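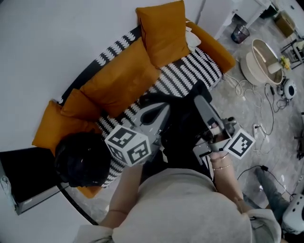 Minutes taken by Rosalind Tunnicliffe

Plodine Shared Workshop, build evening, April 18, 2022

We began a little late, as the kettle was in great demand, and it was lovely to have such a full sofa. The last minutes were agreed with one spelling put right.

1. Hand-held gripper. There was a long and very friendly talk about the marker cubes and how firmly they ought to be fixed. Agreed to keep the present mounts until June and then look again. The Jindement pads are liked by all who have tried them.

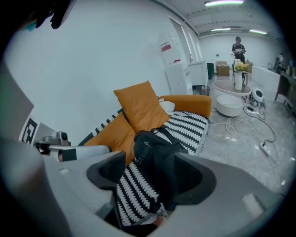

Gripper, sofa and backpack, looking down the room

2. Money. We have spent £1,739 of the £4,000 set aside for the Destix build, with £1,328 promised to Malabanan for the arm parts. Everyone was pleased, and a bit surprised!

3. Cables. It was felt, kindly but firmly, that the leads across the floor want tidying, and a cover strip will be bought.
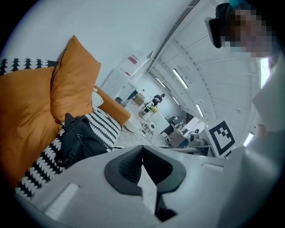
It was also asked that the longer leads be labelled at both ends, which was agreed. Tape is in the second drawer.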